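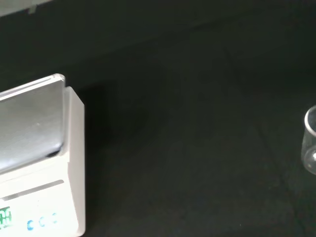

Melten Building: Tenant Fit-Out Questions

These answers apply to office suites on floors 2 through 6 of the Melten Building, Ilton. They cover design and construction work by tenants and their architects. Ground floor retail units are covered by a separate guide. Last revised 8/30/20.

General

What kind of building is it?

A former dry goods warehouse with brick bearing walls on the outside and heavy timber posts and beams inside. The shell conversion was designed by Bratel and built by MacBrayne. New steel was added at the two stair cores, the elevator shaft and the roof. The timber floors are original, with a new layer of plywood and a sound mat on top.

What is the smallest suite?

2000 square feet. Suites can be combined across a floor. Combining suites between floors needs a new stair opening and a separate structural review.

What do I get on the day the suite is handed over?

Leveled subfloor, primed perimeter walls, sprinkler mains with upright heads on a standard grid, one electrical panel per suite, capped water and waste at the core wall, and supply air stubbed in at the corridor line. Floor finish, interior partitions, lighting past the code minimum, branch ductwork and data cabling are by the tenant.

Who reviews the drawings?

Bratel reviews all tenant drawings for the owner. The reviewer is Kenneth Rutherford. Submittals without a suite number on every sheet are returned unread.

Floors and structure

How much weight can the floor carry?

See the load plan for your suite. Most bays are rated for normal office use plus a partition allowance. Bays shaded on the plan, next to the stair cores, are rated higher and are the place for file storage, libraries, safes and server cabinets. Send us the loaded weight of any single item over 1000 pounds, along with the size of its base, before it is ordered.

Can I cut or drill the beams?

No cutting or notching of any timber member. Screws up to 3 inches long are allowed in the middle third of a beam's depth. Through-bolts are not allowed. Hangers may be clamped to the bottom of a beam if the clamp has a pad and the load is under the limit on sheet S-4.

Can I sand the posts?

Light hand sanding only. The corners of the posts count toward the fire rating, and machine sanding takes off more than people expect. Blasting of any kind was finished during the shell work and will not be approved again.

The floor in my suite is not level. Is that a defect?

The subfloor was leveled to within 1/4 inch in 10 feet. It is not flat to the standard of a new concrete slab. Long runs of fixed casework should be scribed or set on adjustable feet. Glass partition systems need a head track with at least 3/4 inch of vertical movement - timber floors move with the season, and a rigid head will crack the glass or bow the frame.

Ceilings and acoustics

Do I have to leave the ceiling exposed?

In the open office area, yes, for at least 70 percent of the area measured on plan. Enclosed rooms may have a dropped ceiling at any height above 8 feet. A dropped ceiling must stop 4 feet short of the perimeter windows or step up to clear the window head.

Will it be loud?

With bare brick, bare timber and a hard floor, a suite is loud. Plan on absorptive material equal to at least half the floor area. Baffles hung between the beams perform better per square foot than panels glued to the decking, as both faces are open to the room. Carpet helps with footfall noise and does little for speech.

What about noise from the floor above?

The sound mat controls impact noise to the level given in the lease exhibit. It does that only if it stays continuous. Floor finishes must float or be glued. Nailing through the mat shorts it out and the affected area has to be taken up at the tenant's cost.

Do conference rooms need full-height walls?

If you want speech privacy, yes. The wall has to go to the underside of the decking, cut around the beams and sealed. A partition that stops at the dropped ceiling will leak sound regardless of how heavy the board is. Budget extra labor for the cutting. MacBrayne can give a unit price per beam crossing.

Light and windows

Can I put private offices along the windows?

Up to one third of the window bays in a suite. Front walls of these offices must be glazed from 36 inches up, so daylight reaches the middle of the floor. The plan is deep, and desks more than 30 feet from the window wall will need electric light all day in any layout.

Are the windows original?

The openings are. The frames and glass are new. One sash per bay opens. Do not attach anything to the frames, including blinds. Blinds mount to the wood head above, using the two blocking points marked in each opening.

Which blinds are allowed?

Roller shades from the building list, 3 percent or 5 percent openness, in the standard gray. Blackout shades are allowed in conference rooms behind a standard shade.

What color temperature should the lighting be?

3000K or 3500K within 15 feet of a window. There is no rule past that line. Fixtures may be hung from the beams but not from the decking.

Mechanical, power and data

How many people can a suite hold?

The limit is usually set by air, then by exits, then by toilets. Floor 4, the largest, is designed for 256 people in total. The share for each suite is on its data sheet. If your headcount is higher than the share, you can ask whether a neighbor has unused capacity. Any transfer is written into both leases.

Can ducts be square?

Spiral round duct is required where exposed. Rectangular duct is fine above dropped ceilings and inside closets.

How do I get power to desks in the middle of the floor?

Three methods are accepted: drops from surface conduit on the beams, a low-profile raised floor of up to 3 inches, or floor boxes. Floor boxes need a core through the decking and the fire stop below has to be inspected from the suite downstairs, so allow two extra weeks. Conduit on beams runs on the side face, not the bottom - one conduit line per face, painted to match the wood or left galvanized.

Where does the server closet go?

Against the core wall, in a shaded bay. It needs its own cooling unit tied to the condenser loop. The loop is off for service one night every September, and tenants get ten days' notice.

Approvals and schedule

What has to be in the first submittal?

Furniture plan, reflected ceiling plan, partition types, a power and data plan, and a one-page load table. PDF only, half-size sheets or larger.

How long does review take?

Ten business days for a first submittal and five for a resubmittal. The clock starts when the set is complete.

Can I use my own contractor?

Yes, if the contractor is licensed and insured to the limits in the lease. Sprinkler work, roof work and anything tied to the fire alarm must be done by the building's subcontractors under MacBrayne.

When can materials be delivered?

Before 7:30 a.m. or after 6 p.m. on weekdays. The freight elevator door opening is 462 square inches smaller than the one shown on the pre-conversion survey, so do not size glass or stone from that survey. Use sheet A-12.

Do I need a permit for paint and carpet?

No city permit. Bratel still needs the product sheets.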